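Larnoto bench arm

The Larnoto bench arm is a shared-workshop robot build, put together by members of the Larnoto makerspace around a bought-in arm and a two-finger gripper. Mostly known for its block and ball sorting setup. Project page last updated February 2026.

Background

Started as a spare-time build on a bench at Oosthuizen Yard. First version used a Voltent hobby arm, dropped after 12 weeks, too weak at the wrist. The current arm was second hand. Control software is called Pinen, written by members, still changing alot.

Work area

Green cloth over a metal table. Wooden blocks, a small orange ball, open boxes, a kitchen scale. Wrist camera plus fixed ones at the table.

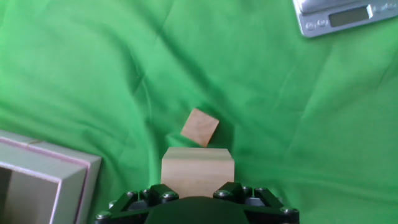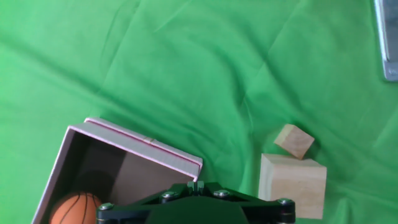
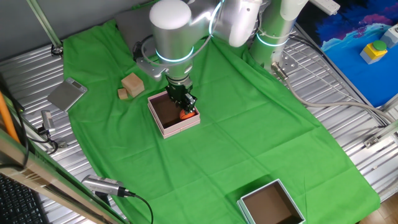

Two wrist camera views, then the table from a fixed camera with the gripper down in the pink-rimmed box.

Grasping

Blocks are gripped on opposite faces. The ball is harder, fingers have to close near its middle or it rolls off. Folds in the cloth throw off the height estimate, members disagree on wether to pull it flat. Box walls leave little room for the linkages so Pinen comes in from straight above and stops 4 mm short before closing.

Runs and logging

The longest logged session is 103 picks, in September. Logs are kept as plain text, one line per pick. Older logs from the Voltent arm are in a different format and were never converted.

See also

Pinen (software)
Oosthuizen Yard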